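Baby news from the second floor

I promised last month that I'd write up the new birthing rooms at Clisincombe, and then July got away from me, so I'm squeezing it in now. They're open! Three rooms on the second floor, each with its own bathroom and a chair that folds out flat (I tried one, and I'd sleep on it).

The first baby in the new wing came at 4:50 in the morning, a girl, a bit over 9 pounds, with a full head of dark hair. Her parents had packed for one night and stayed two, and her big brother got to hold her before breakfast. The nurses gave her a yellow knit hat from the basket by the desk. Those hats come from the Wavutside knitting circle, who have sent us nearly 900 of them over the years, and they'd love more soft yarn if you have any sitting in a closet.

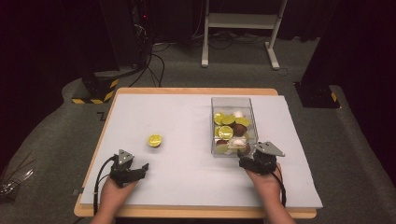 One reader wrote in to ask why the old visiting hours had to change, and said that grandparents who drive over from Tritton after work now miss out on the evening altogether. I passed it along, and I'm glad I did. Starting in August, two visitors at a time can stay until 8:30 at night, and brothers and sisters don't count toward the two.

Parking is still a pain while the side lot is being repaved. Come in by the north door and press the buzzer, and somebody will walk you up, even at three in the morning.

If your family had a baby with us this summer and you'd like the name in the next newsletter, drop a card at the front desk. First name and birth month is plenty, and please print, my eyes aren't what they were!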